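# Is the Enado tidy-up package worth paying for, or am I renting a very slow janitor?

Posted in Workplace Tech > Robots and automation

We run a coworking space, one floor, mostly lounges and small meeting rooms. Pritell has offered us a trial of their Enado service. For anyone who hasn't had the sales call yet: they bring in a two-armed humanoid, set it up in your rooms over a few visits, and it goes around picking up what people leave behind. Bottles, cups, wrappers, that sort of thing. The trial is 60 days. After that it's $963 a month on a one-year contract, with "routine support" included, whatever that means.

My partner is very keen. I am not. The rep kept saying it "handles common waste items in lounge settings" and every time I asked which items, I got the same sentence back with the words in a different order. The brochure says 37 item types. No list.

What I'd like to hear from people who have had one on site:

- Does it sort, or does it just drop everything in the nearest can?
- How much moving around of furniture did you have to do?
- Did your cleaning hours go down at all? I don't mean "the staff felt freed up." I mean fewer hours on the invoice.

I've read the Pritell customer stories, so please don't link me to those. Our cleaners come at 6 p.m. and do a decent job, and I'm having trouble seeing what I'd be buying.

**brunchless_in_ohio**

We did the trial last April and didn't sign. I'll try to be fair to it.

Setup took four visits, and the quote had said two. They weren't charging by the visit, so fine, but somebody from our side had to be there each time to unlock rooms and answer questions. Count that as a cost. The installer was good and straight with us, more so than the rep. He told us right away that the glass meeting room was going to be a problem and that we should leave it out of the trial.

Now, picking things up. It can do it. I was ready to be snotty about that part and I can't be, entirely. A bottle standing up on a table, it got most of the time. A bottle on its side that had rolled against a chair leg, much less often. Flat stuff like napkins was bad. Anything with liquid in it we were told to keep away from it, and if you run a lounge you know that half of what gets left has liquid in it.

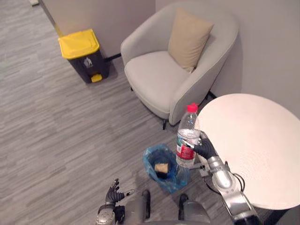

Sorting is the part I'd push them on hardest, and your first point is the right one to start with. With Enado the sorting is a setting per room, and the basic package only gives you one destination per room. If you want recycling handled separately you pay for the next tier up, and the rep did not bring this up until we asked. Think about what it means in an ordinary lounge. You've got a plastic bottle with a red cap and the label still on, and it's being held over a little wastebasket with a blue liner that already has some beige scrap in the bottom, while a bigger pedal bin with a yellow lid stands over by the wall. Which of those is right for the bottle depends on your building's rules, and the robot only knows what somebody typed in for it. Ours had the wrong bin set for the first stretch of the trial and we only found out when our hauler complained. So get the bin map in writing, room by room, and have someone check it.

Pedal bins in general, by the way: ask. In our trial it did not work pedals. The installer's answer was "use open baskets," so we bought open baskets. Small money, but it went on our card and not theirs.

Furniture: we shifted two side tables and one armchair so it had room to stand and reach. After that people moved them back, naturally, and it would stop and wait for help. Members are going to sit where they like.

Hours on the invoice: no change. Our cleaning company charges by the visit. They weren't going to knock anything off because there were fewer bottles to pick up on the way to vacuuming the same floor. That was the end of the discussion for us.

What I'd do in your place is run the trial, since it's free, but pick your worst room for it. They'll steer you toward the tidiest one. And keep your own tally sheet by the door. Their weekly report counts "completed tasks," and when I asked whether a bottle in the wrong bin was a completed task, the answer was yes.

**Marrowfat**

Never used Enado but we looked at it against Brunton. Brunton is a cart with a bin on it that drives around and people throw stuff in. Much cheaper. Dumb as a post and works fine. I don't see why you need arms for this – people have arms.

Only downside is it beeps. You can turn the beep down but not off.

**pl_facilities**

I'm going to disagree a bit with both answers, though I also wouldn't sign at that price.

We've had Enado running in a lounge and a break room for longer than the trial, and the pickup rate did get better after they came back and redid the room setup. So if you judge it on the first couple of weeks you're judging it at its worst. I'd hold that against Pritell, by the way. If the second setup is the one that works, the second setup should be the standard one.

The sorting tier mentioned above is real and we pay for it. It does all right with bottles and cans. It does not do all right with coffee cups that have a plastic lid on a paper cup, and I've stopped expecting it to. It never separates a cap from a bottle either. If your hauler wants them apart, a human does that.

Things I'd want in the contract before signing anything:

- What "routine support" covers. Ours did not include worn gloves on the hands. Those were billed as a consumable.
- A response time in hours when it stops. "Prompt" is not a number.
- The list of item types. We finally got it. Several entries were the same bottle in different sizes, which tells you how they got to such a nice big figure.
- A way out. Ours had an early exit fee and we talked them down from it, so it can be done.
- Who pays for new bins if yours don't suit it.

For the money question, the only place I can see this making sense is a building where rooms need a reset between bookings in the middle of the day and there's no staff around to do it. If your cleaners come at 6 p.m. and nobody is complaining about the state of the place at 2, you don't have the problem this is sold to fix.

There's also Pirnlow, who resell the same service with their own support people. I got a quote and it was higher, but the support terms were written in actual sentences with hours attached. Might be worth getting one just to wave at the Pritell rep.

*Comment from the original poster:* Thanks, all. I asked the rep about the one-destination-per-room thing and got "that's fully configurable," so I asked if it was fully configurable on the package I'd been quoted, and I'm still waiting. Will ask for the item list and the glove price while I'm at it. Leaning toward doing the trial in the back lounge and keeping the tally myself.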